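Jakero: receitas de cozinha caseira em texto simples

O que é

Jakero é uma coleção de 1,466 receitas escritas em português, guardadas em ficheiros de texto, uma receita por ficheiro. Comecei a coleção para uso próprio, depois juntei os cadernos do grupo de cozinha Nadancombe, e agora ela serve também a quem quer testar programas de busca ou de conversão de medidas.

Estrutura das pastas

receitas/ contém os textos
medidas/ contém a tabela de equivalências (chávena, colher, grama)
indice.csv contém título, tempo, porções e modo de cozedura

Campos do índice

titulo: como foi escrito no caderno, com os erros corrigidos
tempo: em minutos, sem contar o repouso da massa
porcoes: número inteiro; quando falta, o campo fica vazio
modo: forno, fogão, micro-ondas ou cru

Cerca de 1,000 receitas têm o tempo preenchido. Nas outras o caderno dizia só "até ficar pronto", e eu preferi não adivinhar.

Limitações conhecidas

As receitas de doces são demasiadas em relação às de peixe. A palavra "chávena" tem 2 valores diferentes conforme o caderno — ver a tabela em medidas/ antes de converter. Os tempos de micro-ondas dependem da potência, e quase nenhum caderno a indica.

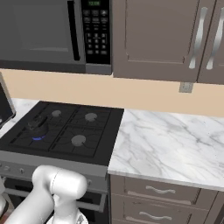
Para o modo forno, a temperatura está sempre em graus Celsius. Onde o original dizia "forno médio", mantive a expressão e não pus número. Faltam ainda 20 receitas do caderno Hegazy, que tem páginas manchadas e leio muito devagar.

Versões

A versão de dezembro corrige a acentuação dos títulos. A anterior usava ponto e vírgula como separador e já não é mantida.

Licença e contacto

Uso livre, com menção do nome Jakero. Correções podem ser enviadas pela página do projeto em Cliltwood, de preferência uma receita por mensagem.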